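About Bidham Soap School

Bidham Soap School teaches people to make soap by hand. We run day courses, evening classes and a longer course for people who want to sell what they make. We are based in the old dairy behind the Tuten Road shops, and we have been here for nine years. Before that we taught in village halls and carried everything in and out ourselves.

Most of the people who come to us have never made soap before. You do not need any experience and you do not need to bring equipment. We supply goggles, gloves, aprons, oils, lye, moulds and scales. Please wear long sleeves and shoes that cover your feet. Sandals are not allowed in the workroom, even in August.

What we teach

The beginners' day covers cold process soap from start to finish. You weigh your oils, mix the lye solution, bring the two together and pour into a loaf mould. The morning is spent on safety and on how a recipe is worked out, and the afternoon is practical. Each person makes their own batch. It stays with us overnight and can be collected once it has been cut, or we can post it to you. It then needs at least four weeks on an airy shelf before use.

The second-level day is for people who have made a few batches at home. It deals with the things that tend to go wrong: soda ash, false trace, overheating, soft bars that never firm up. Bring a failed bar if you have one. We cut them open and talk about them as a group.

We also teach hot process, liquid soap and milling. Milled soap is the kind most people grew up with, a hard, smooth bar pressed in a die. It needs a good deal of machinery to do properly, so our class uses a small hand press and a plodder made by Bortolotti, bought second-hand when a workshop closed down. It is slow, but it shows clearly how the process works. 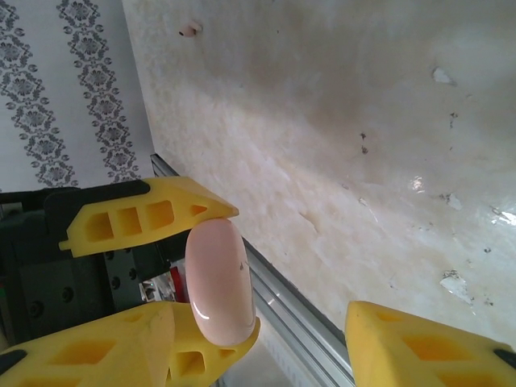 Colour and scent have a class of their own, because they cause more questions than anything else. Clays and oxides are steady and easy to use. Plant colours are less so, and many fade on the shelf. We keep a rack of test bars going back to our first year so that students can see what a colour looks like after one summer, or after five. With scent, we teach people to work by weight and to stay inside the published limits for each oil. We do not teach recipes that go by the number of drops.

The makers' course

The makers' course runs over ten weeks, one evening a week, and starts each April. It is for people who plan to sell at markets, in shops or online. Half of it is practical work on making larger batches that come out the same each time. The other half is paperwork: safety assessments, labels, batch records, insurance and pricing. It is not the exciting part, but it is the part that most new sellers get wrong, and we give it the time it needs.

There are eight places. We ask applicants to have made soap on their own first, and to send us a short note about what they want to make. We cannot do your safety assessments for you, but we will show you how to prepare for one.

Our workroom

The main workroom has eight benches, two deep sinks and its own extraction. The floor is level throughout and there is a ramp at the side door. Two of the benches can be lowered for anyone who works sitting down. Please tell us when you book and we will have one ready.

The curing room is next door. It holds 652 bars when every shelf is in use – a full house in November, when the Christmas classes come through. You are welcome to look round it on your course day.

There is a small kitchen with tea and coffee. Lunch is not included. The bakery on Tuten Road does sandwiches until two, and there is a fridge if you bring your own. No food or drink goes into the workroom.

Materials

We buy our oils from two wholesalers and our lye from one. We do not use palm oil in our own recipes, though we explain how it behaves, as many students will meet it in older books. Our standard recipe is olive, coconut, rapeseed and a little castor. Lard and tallow are covered in one class only, and this is marked on the course list so that you can avoid it if you wish.

Since 2019 we have exchanged recipes and students with the Skerkance workshop, which teaches a long-cured olive soap. Their notes are kept in our library, along with 70 books on soap and related subjects. Students may read these in the building but not take them home.

Prices and booking

Day courses cost £70 and evening classes cost £30. The makers' course is £500, which can be paid in three parts. All prices include materials. Students must be 16 or over for any class that uses lye. We run melt and pour sessions for younger children in the school holidays, and an adult has to stay with them.

You can move your booking free of charge up to 14 days before the class. After that we can only offer a refund if we fill the place. Gift vouchers last for 18 months.

The office is open Tuesday to Friday, ten until four. There is no one on the phone while a class is running, so email is the better way to reach us. Parking is behind the building, through the arch. The arch is low, so vans should use the public car park opposite.

Page last updated Jul 26, 2023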